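Can a machine do the chores yet?
Nov 3, 2019

My mother asked me in February whether she ought to hold off on a new cleaner, as the robots would be along soon. I said I'd look into it. I have now read 19 articles, been to an open day at Flindcombe and talked to a packing firm in Cluvbridge, and my answer is that she should hire the cleaner.

The big jobs get the headlines, folding shirts and loading dishwashers. I've become more interested in the small ones. Think of how often in a day you press a switch, pull out a plug or shift a lead so you can wipe under it.
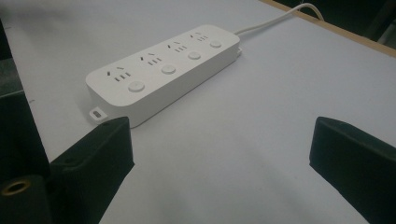
Four sockets, four buttons and a pair of black fingers.

A button like that is the same white as the plastic it sits in. I find mine by touch, half the time without looking. A machine has to find it by sight, line up with it and push hard enough to work the switch without shoving the whole strip along the table. Carrillo, the Cluvbridge firm, told me their packing arm can lift a 5 kilo box all day long but they still send a person over to reset a tripped plug.

Size is the other trouble. Most grippers are built to hold things, and household switches were made for one fingertip.
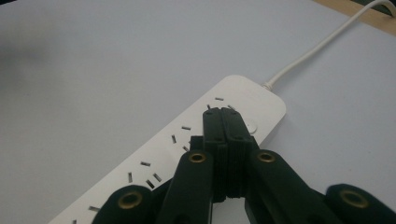 Jaws closed, over the far end of the strip.

With the jaws shut you get something nearer to a single blunt finger, and that seems to me a sensible way to go at it. I can't see the point of building a full hand with all its joints if a closed pair of jaws will press a button. Cups and tea towels are a different matter.

Then there are cables. I asked about these at Flindcombe and got a long answer – a cable bends differently each time, it pulls back on whatever it's fixed to, and a thin white one on a white table is hard to pick out in the first place. The Mivside trial I read about gave its machine 38 goes at tidying a lead and it managed 17. I'd have a word with a teenager who did that badly, but a few years ago I doubt anyone would have bothered to try.
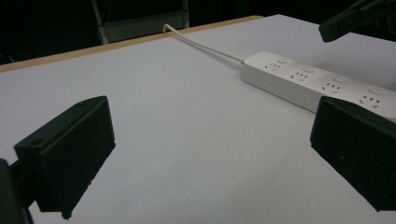 Mivside was a fixed bench with the same lead every time, a reader called Flindcombe Road wrote to me after my last post, so I'd knock a good bit off that score before letting it near a real kitchen. Mine has a toaster, a radio and a phone charger all fighting over one corner.

Fair enough. My kitchen is no better, and the lead behind the kettle has been in a knot since we moved in. On the shop floor I think it will come sooner, where the bench stays put and somebody can mark out where everything goes. At home I'd still expect to be switching things off at the wall myself for a good while.

Next time I want to look at window cleaners, the sort that stick to the glass.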